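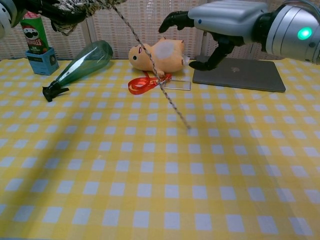

Rope practice at the gingham table, with the badge lanyard and the Pringles can in the same mess.

Bench tips from a shop that got robots

I've been sending these out to the other shops for a while, mostly for people who pack and kit by hand and have just been told that a pair of arms is coming to share the bench. We do mixed orders at Zutier: toys, cord, cleaning bits, desk stuff, whatever the customer wants in one box. I've packed there for years and I now spend half my day packing and the other half setting things out for the arms. Here's what I'd pass along (and please write back with yours, I steal all of them).

Cover the table with something checkered

Our first bench was bare white and I couldn't tell anybody where anything went. "A bit left of there" was the whole system. A checkered tablecloth fixes that for the price of lunch. You count squares! Wipe-clean is best. Pull it tight and clip it underneath, and check it at the start of each shift, as a wrinkle will tip a small item over and then you're hunting for it.

If your cloth gets a shiny patch from wiping, turn it end for end and you'll get another few months from it.

Rope and cord

Cord is the worst. I can coil a length without looking, and I had no idea how much I was doing with my thumbs until I had to set it up for a hand that isn't mine. What works for us:

Bundle the bulk of it and leave one tail out. Give the tail enough length to lie on the table by itself. Speckled or two-color cord is easier to follow by eye than plain black, so if you have a choice of stock for practice runs, use that. Keep the cut ends taped or melted. A frayed end will snag on everything, including your sleeve.

And don't grab the other end to help. I did it all through the first January and got told off every time, fairly, by Gonçalo Paiva, who runs the evening crew and has more patience than me. If a rope run is going wrong, stop it properly, wait until both arms are still, then fix the cord.

Shallow boxes for tall things

Anything tall and skinny wants to fall over. Cans of chips are a good test because they're light at the end of the week (we eat them) and top-heavy in the wrong sort of tray. Stand them in a small open cardboard box. I save the little light-blue ones that our labels come in. Fold the flaps in or cut them off – a flap sticking up gets caught sooner or later.

Spray bottles

Lay them down if you like, but lock the nozzle first. Turn it to off, give the trigger a squeeze over the sink to be sure, and then it can go on the table. Clear tinted bottles are handy as you can see how much is left without picking them up. Write what's in it on masking tape on the bottom. Two of ours held different stuff and looked identical, and I cleaned a tablet with the wrong one. It lived, but it was sticky for days.

Soft toys

They'll lie whichever way they please, so stop fussing. I used to prop every plush upright and it would slump before I'd stepped back. Leave the tag on and sticking out. It's useful to you too when you're pulling one out of a full bin.

Lanyards

Rule at Zutier is no lanyards around necks when you're working near the arms, and I'd make it a rule at yours if it isn't already. Take it off before you step in. We also kit lanyards with clear badge holders for conference orders, and those tangle like Christmas lights, so here's my way: loop the strap loosely, lay the holder flat beside it, and pack them one to a bag. Don't wind the strap around the holder, it leaves a bend in the plastic.

What's changed for us

People ask, so I'll say. We used to hand-pack 245 mixed boxes on a good day and my wrists knew about it. The dull repeats are going over to the arms bit by bit, and the odd orders have stayed with us. Nobody on my crew was let go, though two folks moved over to the Louro building for returns and I miss them. There's more standing and watching than I expected, and watching is tiring in its own way. Ask for a stool. Ask for a mat as well. We asked for breaks every hour in place of one long one and got it, and that's made the biggest difference to how I feel at home time.

There's more pay for the setup work now, too, but only once we asked for it. Get your new duties written down early, while everyone's still excited.

Small stuff

Keep a tray for "came off the table" items and empty it at shift change.

Sharpie the cloth under your usual start spots, small dots, no bigger than a pea.

Twist ties beat rubber bands for cord. Buy the box of 1,000, they walk off.

Short sleeves or rolled sleeves, every time.

Next batch will be on tape guns and label rolls.

Posted 7/4/18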